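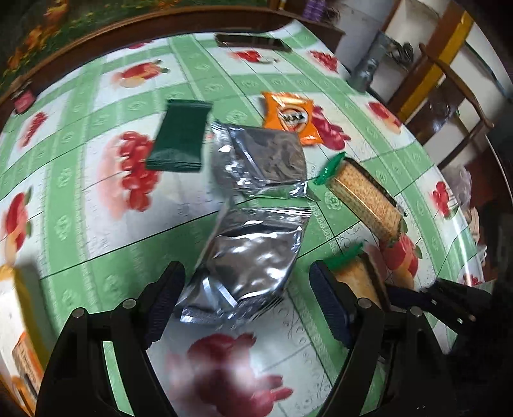
Home | Projects | People | Join a study | Contact

Want to come teach our robots to grab snacks?
2 min read

Hi! I'm Selma Perić, and I'm looking for people to join the next round of our study at Mindach. We're working on how robots learn to handle wrapped food (foil packets, cake slices in clear wrap, all that crinkly, shiny stuff), and our method starts with ordinary people using hand-held grippers at a table.

In the last round, we found that demos from first-timers trained the robot better than demos from our own lab crew! My guess is that we'd all gotten too neat. Judit Szalai thinks it's the little fumbles and second tries that help, and I'd love for you to help us settle it.

You'd come in for 3 sessions over 4 weeks, with a grip in each hand, and move things the way you would at home. You need to be 18 or over and okay with standing for a while. No tech background, please – that's kind of the whole point. We pay for your time and your bus fare, and you can quit whenever you like.

We have 9 spots left. Write to me or Seidu Sowah through the contact page and tell us which hand you write with (lefties, we really want you!).

We use cookies to make this site work better. Accept | Settings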